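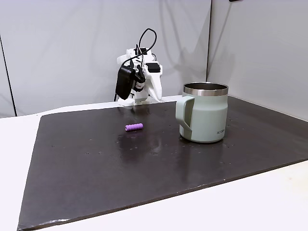
Mugs for the Second-Floor Kitchen
Skestenwood Staff Newsletter, May 9, 2022

The paper cups are going away. When the current sleeves run out, the second-floor kitchen at Skestenwood will stock no more of them, and everyone who drinks coffee or tea up there will need a mug. Those who already keep one at their desk can carry on as before. For everyone else there is a shared order, and the sign-up sheet is on the refrigerator.

Fouzia Memon went through the supply invoices in February and found that the building had gone through almost 3,000 paper cups over the winter. That was more than any of us would have guessed. The lids were a separate line and came to nearly as much money as the cups.

What we looked at

We compared three types: plain ceramic, tall steel tumblers, and insulated mugs with a handle. Ceramic is cheap and easy to wash, but coffee goes cold quickly in it and the kitchen shelf already has a collection of chipped ones that no one claims. The tumblers hold heat well. They are also too tall for the coffee machine, so you have to fill something else first and pour it over, and several people said they would not bother.

The insulated mug is the one most people preferred. It has straight walls, a wide opening and a handle big enough to get a hand around. The finish is matte, which hides fingerprints, and the rim is bare stainless steel. Some people like drinking from a steel rim and some do not. If you are unsure, try one before you sign up. Amparo Valderrama has a sample at the front desk and will lend it for the day.

A-yeong Joo used the sample for a week and gave us these notes. Tea was still warm after a long phone meeting. The outside never got too hot to hold. The mug is heavier than it looks when full. It fits under the coffee machine spout with the drip tray in place, and it fits the upper shelf of the cupboard but not the lower one.

Color

The order comes in a single color, a muted sage green. Solby, the shop in Tancombe that is supplying them, also has a dark blue and a cream, but the group price only applies if we all take the same one. Several people asked about this, and yes, it does mean we will have a shelf full of identical mugs. See the section on marking them.

Sage green won over the blue mainly on the question of tea stains and scratches, which show less on it, at least on the sample. The steel rim looks good against it too. 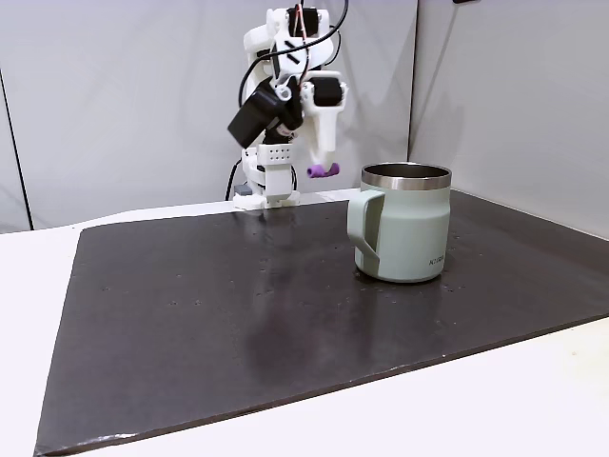 Washing

Please wash your mug by hand. Hot water, dish soap and a soft sponge are enough. The dishwasher on the second floor runs very hot, and Solby advises against it for the matte coating. Scouring pads are out for the same reason — they leave shiny patches.

For coffee stains on the inside:

1. Put a spoonful of baking soda in the mug.
2. Fill it with hot water and leave it over lunch.
3. Wipe with a bottle brush and rinse twice.

Dry the rim with a towel if you want to avoid water spots. Leave the mug open on the rack overnight. Do not stack them, as the rims scratch the bottoms of the ones on top.

These mugs cannot go in the microwave. Ju-won Seo is putting a small sign on the microwave door as a reminder. Reheat your drink in one of the ceramic mugs and pour it back.

Marking your mug

Put your name or initials on the bottom. A paint pen works if the surface is clean and you let it dry overnight. Regular marker wears off in a few washes. Francine Gauthier has a white paint pen and a box of small colored rubber bands, which go around the handle and come off for washing. Take whichever you prefer from her desk, and bring the pen back.

Mugs left in the sink at the end of the day will be moved to the tray by the window. Anything still on the tray at the end of the month goes to the guest shelf.

Guests

We are ordering 6 extra mugs for visitors. They will live on the upper shelf to the right of the sink, with 2 of the old ceramic ones for the microwave. The remaining ceramic mugs will go in a box by the stairs, free to anyone who wants them.

How to sign up

Write your name and extension on the refrigerator sheet. If you work mostly from the Milošević building, call Amparo and she will add you. Payment is by payroll deduction unless you tell her otherwise. Delivery takes 5 working days from the time the order goes in, and the mugs can be picked up at the front desk.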